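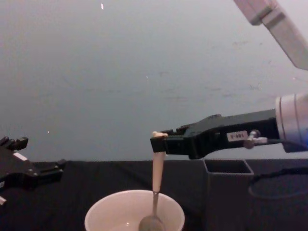 4. Preparing the Wall

Paint is the easy part of a Lotico limewash kit, and the wall is where your Friday goes. Limewash is thin, proud and unforgiving, and it will report every greasy thumbprint you leave under it. A pale gray wall with faint scuffs and smudges, more of them toward the right, is about the usual starting point, and everything in this section applies to it. If yours looks worse, allow a second evening. If yours looks better, turn on a lamp.

4.1 Before you start

You will need the sponge and the sanding block from the kit, a bucket, dish soap, a roll of painter's tape and a flashlight. The kit also contains a small wooden scraper. We have never found a use for it, but customers complained when we took it out.

Move furniture at least two feet from the wall and cover what you can't move. Switch off the power to any outlet you plan to unscrew. Switch it off at the panel. The little switch on the power strip doesn't count.

4.2 Finding the trouble

1. Wait until dark or close the blinds.

2. Hold the flashlight flat against the wall and sweep the beam slowly sideways. Dents, ridges and old drips will throw shadows.

3. Mark each one with a small piece of tape. Don't use a pencil. Graphite shows through limewash, and so does the eraser mark.

4. Stop when you have run out of problems or tape. Karla Escobedo, who wrote the first edition of this guide, used 179 pieces on her own hallway and then repainted the bathroom instead.

Note: Roller texture is not a defect. Leave it alone. 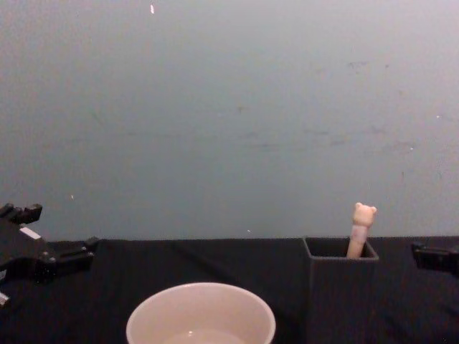
4.3 Washing

1. Put a short squirt of dish soap in a bucket of warm water. More soap will not make the wall cleaner, but it will make the rinsing longer.

2. Wring the sponge until it stops dripping. Work from the bottom up, in overlapping circles. Dirty water running down a dry wall leaves streaks that outlast most houseplants.

3. Rub dark scuffs with a little baking soda on a damp corner of the sponge. Press lightly. If the scuff turns shiny, you are now polishing the paint, and you should go do something else.

4. Rinse twice with clean water, changing the water between rinses.

5. Let the wall dry overnight. In June, or in any basement, give it a full day.

CAUTION: Do not use Wiris degreaser or any other citrus cleaner on a wall you intend to limewash. The residue repels the first coat in patches, and the patches are never somewhere a bookcase could go.

4.4 Filling and sanding

1. Press filler into each dent with a putty knife and leave it slightly proud of the surface. It shrinks as it dries.

2. Fill nail holes the same way. Toothpaste, soap and chewed gum have all been sent to us in photographs, and all of them come through by the second coat.

3. When the filler is hard, sand it with the fine side of the block. The coarse side is for wood and for people who enjoy filling things again.

4. Run your palm over the spot with your eyes shut. Fingers notice a ridge long before eyes do.

5. Wipe off the dust with a barely damp cloth and remove the tape markers. Count on finding one more after the wall is finished.

CAUTION: If the house is old enough that the paint may contain lead, do not sand anything until you have had it tested. Wear a dust mask either way.

4.5 Priming

Glossy and semi-gloss walls must be primed. Flat walls usually should be. Kettunen Mineral Primer is the one we supply with the large kit. The small kit assumes you already own some — an optimistic assumption, we know, and we are looking into it.

1. Stir for two minutes with a flat stick. Do not shake the can.

2. Brush the edges first, then roll the middle while the edges are still wet.

3. Wait 10 hours before the first coat of limewash. The primer will feel dry well before then. It is lying.

4. Check your work with the flashlight again. Any spot that still shines needs a second pass.

Note: Primer dries a shade lighter and a good deal patchier than you would like. This is normal and needs no phone call.

4.6 If something goes wrong

Primer beads up like rain on a car: grease or cleaner is still on the wall. Let it dry, sand lightly, and go back to 4.3.

Old paint peels away with the tape: the tape was left on too long, or the old paint was never really attached. Scrape back to a firm edge, fill and prime. You may have a use for the wooden scraper after all. Please write and tell us.

Yellow or brown stains come through: that is water or smoke, and mineral primer won't hold it. Use a coat of Clulness Stain Block first, and find out where the water is coming from before you make anything above it prettier.

Continue to Section 5, Mixing the Limewash.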